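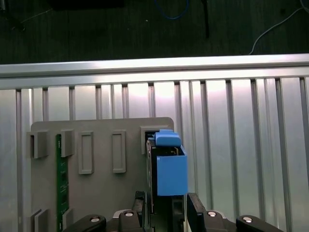

Parts board, right side, with the blue part at its bracket

PRALWOOD REPAIR LINE: CELL MEETING
Minutes, May

Chair: Boris Ivanov. Also present: day shift, night shift, Garnix (by phone). Apologies from Butska.

1. Minutes of last meeting
Accepted with one change. The spare finger set is on the shelf, not on order.

2. Parts board
Day shift reported that the upper right holder has been reset on the board and the bolts marked with paint. The teach point was redone afterward, with the arm approaching from below at reduced speed. Over the test run the cell made 61 placements at that holder and stopped on three of them. All three were force limit stops, cleared from the pendant.

Boris asked whether the panel behind the board had moved. Night shift checked it against the scribe line and found no change. The holder for the green circuit board strip stays as it is.

Action: night shift to repeat the run with the force limit unchanged and log every stop.

3. Desktop chassis position
The Dell chassis still has to be located by hand before a cycle. Garnix proposed a second stop block at the drive bay end.
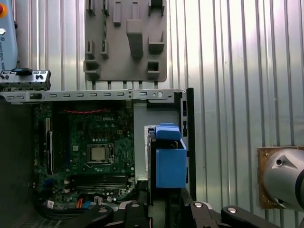

The block would have to clear the blue caddy and leave room for the gripper to open fully. Garnix will send a drawing first. No drilling until it has been agreed. Until then operators are to push the case up to the existing stop and run the touch-off program before pressing start.

4. Gripper maintenance
Finger bolts are to be checked every 100 cycles for now and the linkage wiped down at the same time. The full service stays at 2000 cycles. Night shift asked for a torque figure on the cell sheet. Agreed.
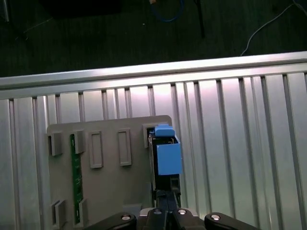

Black component in the gripper at the square holder

5. Cables
Loose cables on the dark surface past the top rail to be tied back before the Sunday shutdown. Begović has quoted for a cable tray. Boris to reply.

6. Any other business
Backup of the robot program took almost 40 minutes. Garnix to look at the memory stick.

Next meeting after the shutdown, same room.

2 comments | 5 shares

We use cookies to remember your settings. Accept | Manage

Recent items
Shutdown work list
Cell meeting minutes, April
Pendant login changes
Begović cable tray quote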